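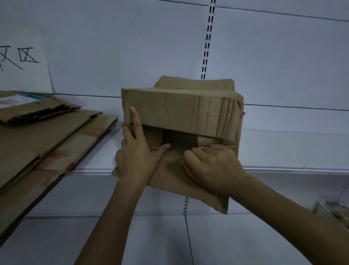

How long should one recorded example be?
As long as the job takes, from hands at rest to hands at rest. On the Huliscombe set most of ours come in under 70 seconds, and I wouldn't worry if yours run longer.

4. Recording your examples

Okay, you've got the headset on and the Truler recorder is talking to your laptop (if it isn't, go back to section 3, I'll wait!). Now the fun part.

1. Pick one task and name it in plain words. "Fold box" is fine. Mélanie Sutherland looks after our labels and she'd love you to spell it the same way every time.

2. Look down at your work and check the preview. Both hands should be in view, fingers included.

3. Press the side button, wait for the beep, and keep your hands still for a moment before you start.

4. Do the job the way you normally would. Old, creased cardboard is welcome – we want the learner to cope with boxes that flop and tear, and a batch of crisp new ones won't teach it much about that.

5. Rest your hands and press the button again. Type a short note if something odd happened.

Note: Fumbles are fine, keep them. If you drop the thing and pick it up again, leave it in and tick "recovered".

Note: Change the box, the spot or your grip every 100 recordings or so your favourite habits don't take over. We needed 3,000 before the folding model behaved itself at Foltham, so pace yourself.

Caution: Torn cardboard and metal shelf edges can cut. Go slowly, and stop if your wrists get sore.

Caution: Don't unplug the recorder while the light is flashing. I did it once in November and lost the whole afternoon's work.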